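Cell viability numbers way off between two counts of the same flask – what am I doing wrong?

Posted in Cell Culture Help, June 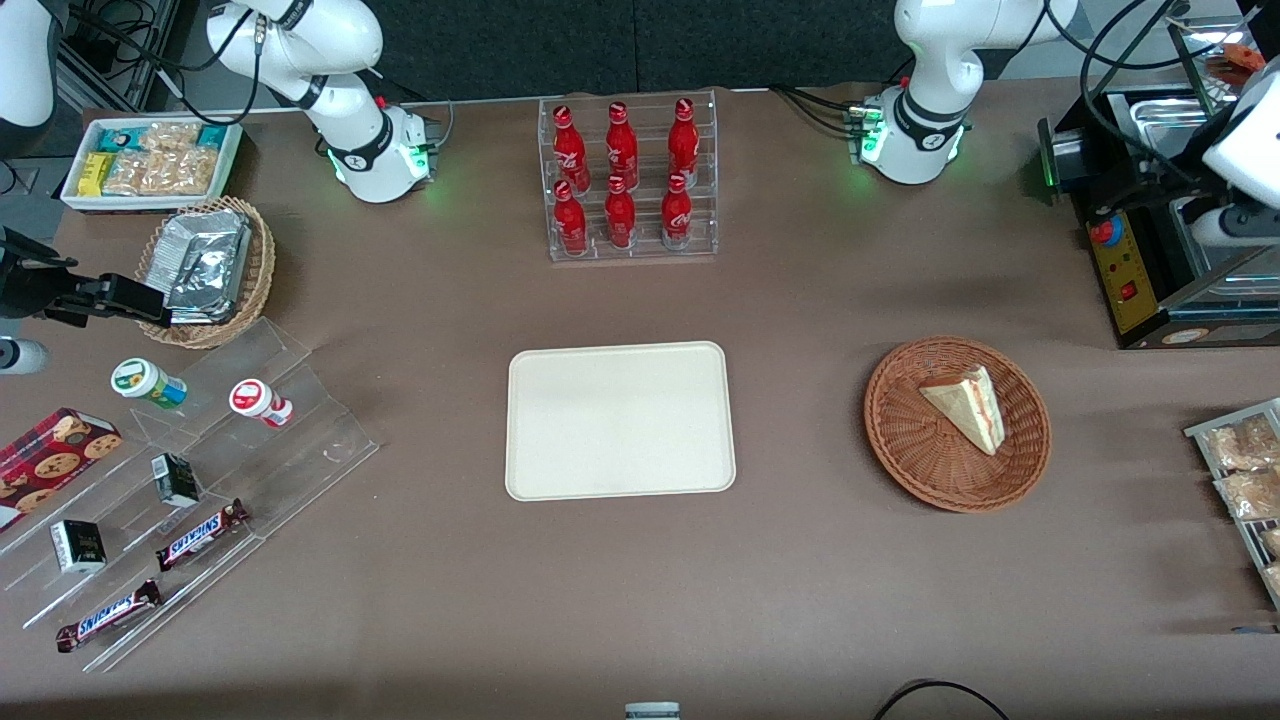

I'm a first-year grad student and I've been growing a suspension line for a couple of months now, and my dead-cell counts are driving me up the wall. I take a sample, mix it with trypan blue, count it, and get a nice healthy culture. Then I go back to the same tube to double check and suddenly there are blue cells everywhere! My labmate says I'm just bad at pipetting (thanks). I even wondered if I was sampling different layers of the flask, like grabbing from the top tier of a bottle rack one time and the front tier the next, the way those red Coke bottles sit three up and three down, except cells obviously don't stay put on their shelves. I do swirl the flask first, but maybe not enough? My last pair of counts was 962 live cells on the first go and a lot fewer on the second, same chamber, same settings, same tube. I use the Beneo counting slides because that's what was in the drawer. Has anyone run into this? I have a drug treatment coming up and I need to know if the cells are dying from the drug or from me.

mossyflask
How long is the tube sitting between counts? You didn't say, and that's the first thing I'd want to know. Trypan blue is hard on cells. If you count within 5 minutes of mixing you're usually fine, but leave it while you answer an email and cells that were perfectly alive start letting the dye in. I got burned by this in my own first year – I was mixing all my samples at once, lining them up, and then counting them one by one, so the last ones always looked the sickest. I spent ages thinking my controls were crashing.

What I do now is mix one sample, load it, count it, then mix the next. It's slower and a bit boring but my numbers settled right down. For a repeat count, go back to the flask and take a fresh sample. Don't reuse the stained tube.

Also, swirling is not great for a line that clumps. I pipette up and down gently with a wide tip before I pull anything out. If you see little grape bunches in the chamber, the software can read the whole bunch as one cell, or skip it, and then your live number drops too.

And for the drug experiment, please don't lean on trypan blue alone. It only tells you the membrane has gone leaky, and that's late in the game. A cell can be well into programmed death and still look bright and clear. I'd add annexin V with propidium iodide if you have a flow cytometer you can book, and keep an untreated flask plus one with just the solvent.

Ivent
try a new bottle of dye. old stuff gets crud in it and the crud looks like dead cells. we filter ours

Campos
Agree with the first reply on timing, and the filtering thing is real too. I'd only add that you should run 2 chambers per sample and average them before you worry about anything. We log every count in a notebook (page 3275 of the shared one is me complaining about this exact problem) and once I looked back, half of my scary drops were just one badly filled chamber with a bubble in it. Check the fill by eye before you hit start. If the two sides still disagree after that, make up a fresh sample and do it over.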